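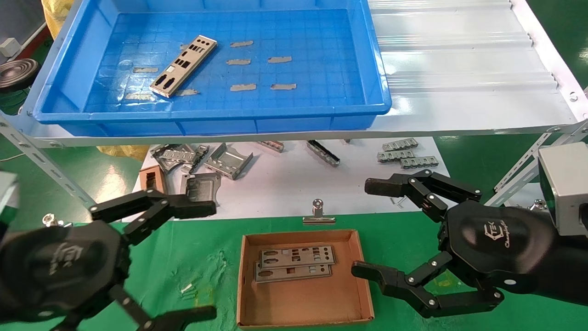 Our project asked whether a machine can take over the dull sorting jobs in a small repair shop yet, and we picked I/O shield plates, the stamped kind with all the port holes punched in them. Thin, shiny metal is harder than it sounds! One plate lying at an angle in the blue tray is a fair test, but two overlapping in the box lid is the case we worried over all through July.
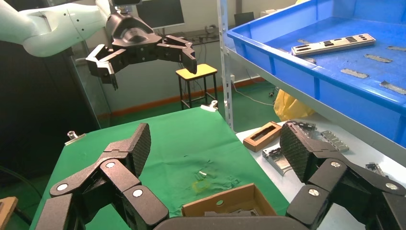

We ran the Skollton routine 403 times and counted 308 clean pickups (we were very happy with that), and the overlapping plates made up most of the misses. Our next step is to try 17 new grip angles.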